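Gripper comparison, cloth handling: Serncombe test page
Posted by Bereket Mekonnen, Monday, November 3, 2025

The Prarnthorpe arm project needs a jaw profile for soft goods, and we are choosing it with hand-held units before anything gets bolted to an arm. An operator works a gripper in each hand on ordinary laundry, on a bed, and we log jaw position, grip force and camera video. Firmware is the August build for every session on this page. The log for this set runs to 2087 grasps, of which 1369 were on hems and sleeves.

Grip force was capped at 70 percent of the motor limit. Higher settings left marks in thin cotton and did nothing for hold.
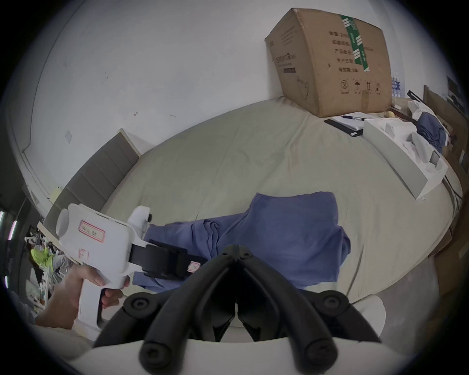
Wide fingers are forgiving on approach. The operator can be well off the edge of the cloth and still close on something, but what they close on is often two layers when one was wanted. Short jaws miss more often and pick up single layers more reliably. The Gebretsadik controller reports both cases as a good grasp - it only knows that the jaws stopped early. Layer count has to be marked by hand from the video, and that takes longer than the sessions do.

Pulling a hem tight between two grippers is the hardest test for slip. The fabric rolls into a cord under tension and the contact patch gets small. We score it from the moment both jaws close until one lets go or the operator stops.

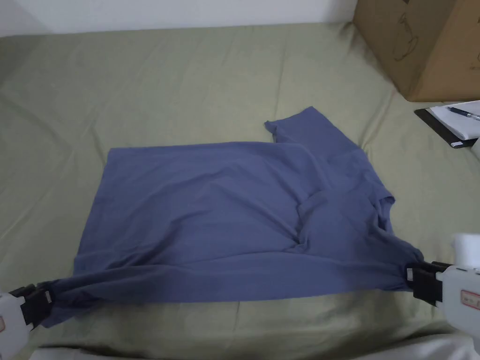
Hem tension, both jaws closed on the lower edge. The fabric has twisted into a narrow band.

Head video and gripper video share a clock through the Jiltamix sync box. Drift was below one video frame in all but two sessions, and those two are left out of the totals.

Folding is scored separately. A fold passes if the layers lie flat enough for the next grasp, so a neat body with a bunched shoulder is still a fail under our rules.

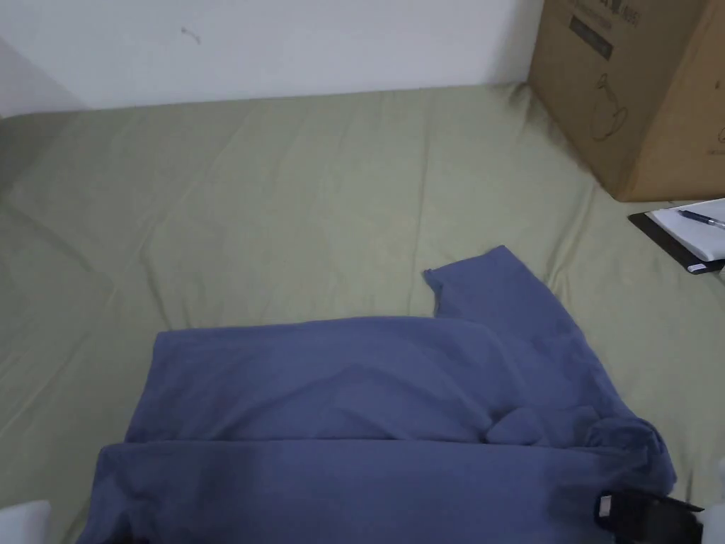 T-shirt partly folded, black gripper at the lower right corner. Fabric still bunched near the shoulder.

Towels and fitted sheets are next, same force cap.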